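Speaker Notes: Cable Management and Rail-Mounted Fixture Boards
Facilities Practice Session, Skornlow Workshop Program
Presenter: Takumi Tsuchiya
March 9, 2019

Opening (3 minutes)

Welcome attendees and introduce Shota Furukawa, who will take questions on procurement at the close. State the purpose of the session: to agree on a common approach to wall stations at the Imai and Grella sites before the July refit.

Section 1. Cables above the rail

Many of our stations were fitted out one at a time. Power and signal cables were added as each need arose, and most were left to hang from above. Explain that loose cables are difficult to trace and that they slow down routine inspection. A cable that crosses another should be separated and clipped before any new line is added. Outlet boxes are to be fixed level, with the face accessible from the front of the station.
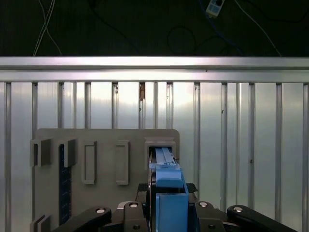
The Miltero standard asks for one color per function and a label at both ends of every cable. Remind the audience that the labels must match the station drawing. Pause for comments from the Grella team, who tested the labeling method at 11 stations.

Section 2. Boards and holders

Fixture boards should stand upright and leave room behind them for cleaning. Holders are to be placed according to how often they are used, with the most frequent at hand height, 110 centimeters from the floor. Open holders suit items that are picked up many times a day. Unused holders should be removed at the annual review.

Section 3. Cleaning of wall panels

Ribbed metal panels collect dirt in the grooves. The current schedule calls for a wipe-down every 12 weeks with a soft brush and a damp cloth. Recommend that the grooves directly under the rail be added to the checklist.

Close

Refer attendees to the printed checklist. Hand over to Mr. Furukawa for questions on clips, labels and delivery dates.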